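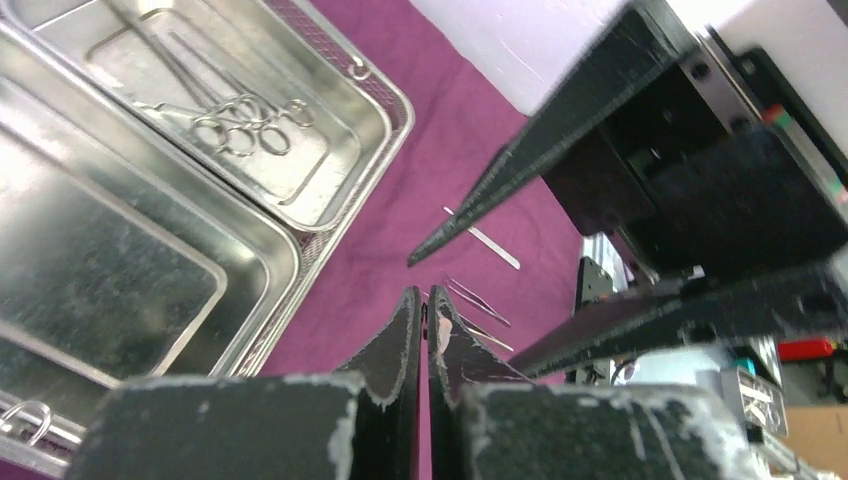
19/07/2023
Reading time: 5 min

What a good day! I have been wanting to get my hands on the instrument trays since I started at Cistholm and today I finally got a whole afternoon of it, start to finish, with Osvaldo Sanna across the table correcting me about every second thing I picked up. I came home with sore feet and a head full of names and I want to write it all down before it leaks out again.

So. The purple cloth goes down first. I love that cloth! I thought they'd use white, or that dull green everybody imagines, but silver on that loud magenta is so easy on the eyes. You put down something thin like tweezers and it stays put and you can see it from the other side of the room. On bare steel the same tweezers vanish. I lost a pair this morning on the draining side for a good long while and they were right in front of me.

The cloth does pick up lint, though. I went over it with the roller and sat down feeling pleased and Osvaldo leaned in and pointed at a bit of fluff, and then another bit of fluff. Practice table, so it doesn't matter, he said, and then made me roll it again anyway.

Then the trays. The big one is a beautiful old beast, scuffed all over from years of being slid and stacked, and the smaller one with the mesh edge sits half on top of it. Everything with ring handles goes in the mesh one. In theory they all lie the same way, shafts together, rings together, like forks in a drawer. In my version the rings climb on top of each other and lock up like a bunch of keys. I'd lift one and three came with it! I must have laid that tray out half a dozen times. There's a trick to it, which is to start from the longest one and let each ring sit a little behind the last, and when I got it right for the first time I said "ha!" so loud that somebody put her head around the door.

(It came undone again when I moved the tray. Tomorrow.)

The flat things stay out on the cloth. Scalpel handle, then the tweezers under it. I'm supposed to say forceps and I keep saying tweezers. Osvaldo says I have until October to stop. The handle with no blade on it is such a plain little object, just a flat bar of metal, and I liked holding it more than anything else there. It has a balance to it. I kept turning it over while he talked until he asked very politely if I would please put it down.

He had me do names for 30 minutes. He points, I say it, he says yes or he just waits. The waiting is awful. I had 16 on my card from last week and I got all but two, and the two were ones I knew perfectly well on the bus. I'm going to copy them out on the inside cover of this notebook where I can't help seeing them. He told me that when he was learning, his teacher was a Mrs. Czerwiński who would rap the table with a ruler whenever anybody said "the pointy one." I said "the pointy one" once today. No ruler, thank goodness, but he did look at the ceiling.

What I didn't expect is how much I'd like the looking part. You take each piece and tip it to the light and go along it, hinge, shaft, tip, and back. I'm used to checking things in a quick glance, is it clean, yes, next. Osvaldo does it as if he's reading. He says he has checked well over 1,000 sets and he still reads every piece, and watching him I believe it. He found a stiff hinge on one I'd passed and handed it back without a word so I could feel it for myself. Open, close, open, close, and there it was, a tiny catch right at the end. I was so happy to feel it! I went back through everything I'd already done, looking for another one. Didn't find any, but I'd know it now.

Lunch was late and mostly crackers. I sat on the back step with my card and the sun on my knees. The Tuvia place across the street has changed its lunch board again and the lentil thing is gone, which is sad, I was getting fond of the lentil thing. Must remember to bring proper food on tray days. I can't do rings and hinges on crackers.

After lunch we went through the order for putting it all away. Heavy at the bottom, nothing resting on a tip, nothing loose that can slide. I'm good at this bit! It's the same brain that packs the car for the lake. Mom always said I could fit a bicycle in a shoebox. I did it twice while Osvaldo did his paperwork and the second time he came over, looked for a long moment, moved one pair of scissors a finger's width and nodded. A nod! I'm counting that as a medal.

I asked if I could come in early tomorrow to practice the ring tray by myself and he said the table is mine until the others need it. So alarm at six. I've already put my shoes by the door.

Things to remember:
- longest one first, rings stepping back
- forceps, forceps, forceps
- roll the cloth, then look at it sideways, then roll it again
- work the hinge all the way to the end before passing it
- ask where the spare mesh tray lives
- food!!

I tried out the ring trick at home with the kitchen scissors, the nail scissors and the old sewing pair on a baking sheet, and it works with those too, although three is hardly a test. I put a dish towel under them, the red one, for the full effect. Then I needed the baking sheet for supper so that was the end of that. Potatoes with too much garlic, and I ate them standing up, still going through the names out loud.

Postcard from Geltuda when I got in, from my cousin, all harbor and gulls. She wants to know if I've settled in yet. I'm going to write back tonight and tell her about the hinge.

Recent entries
First week at Cistholm
Sixteen names on a card
The bus, the rain and the wrong stop
A shelf for the hallway at last
Tomatoes on the windowsill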